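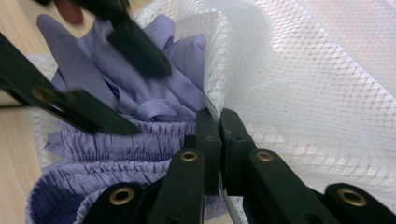

Lavender garment with a gathered waistband, going into a white mesh laundry bag

Maleditz Cold-Pressed Flaxseed Oil, 743 ml

Maleditz flaxseed oil is pressed from brown flaxseed at the Skoryk mill, where seed has been pressed for oil since 1794. The oil is unrefined and unfiltered. It has a golden color and a nutty taste with a slight bitter note at the end. A thin layer of sediment at the bottom of the bottle is normal. Shake gently before you pour.

What is in it

One ingredient: flaxseed oil. No added flavor, no preservatives, no other oils blended in.

Flaxseed oil is a plant source of alpha-linolenic acid (ALA), an omega-3 fat. The body cannot make ALA, so it has to come from food. Like every cooking oil it is almost entirely fat and high in calories, and a spoonful counts toward your daily total. It has no fiber. If fiber is what you are looking for, see our Jurkelard ground flaxseed, which is sold in a resealable pouch.

How to use it

Use it cold. Flaxseed oil has a low smoke point and should not be used for frying or baking. Good ways to use it:

Salad dressing with lemon juice or cider vinegar
Over boiled potatoes, after they come off the heat
Stirred into cottage cheese or plain yogurt
In a smoothie
On oatmeal with a little salt

Most of our customers use one or two teaspoons a day. If you are not used to it, start with half a teaspoon with a meal – larger amounts can cause loose stools.

Storage

Keep unopened bottles in a cool, dark place. Refrigerate after opening and use within 40 days. The oil stays liquid in the refrigerator but may look cloudy. Old oil smells like paint or putty and tastes sharp. Throw it out if that happens.

Before you buy

Talk to your doctor or pharmacist first if you take blood thinners or blood pressure medicine, if you are pregnant or nursing, or if you have surgery planned. Do not use this product if you are allergic to flax. It is a food and is not meant to treat or cure any illness.

Product details

Size: 743 ml dark glass bottle with pour spout
Pack: single bottle or case of 2
Seed: brown flaxseed
Method: cold pressed, unrefined
Suitable for vegans: yes
Sold by: Serkbridge Pantry

Shipping and returns

Orders leave our Serkbridge warehouse each weekday afternoon. Bottles are packed in molded cardboard sleeves. If one arrives broken or leaking, send us a photo with your order number and we will replace it or refund you. Opened bottles cannot be returned. The new pressing comes in each February, and case orders placed before then ship from the current batch while it lasts.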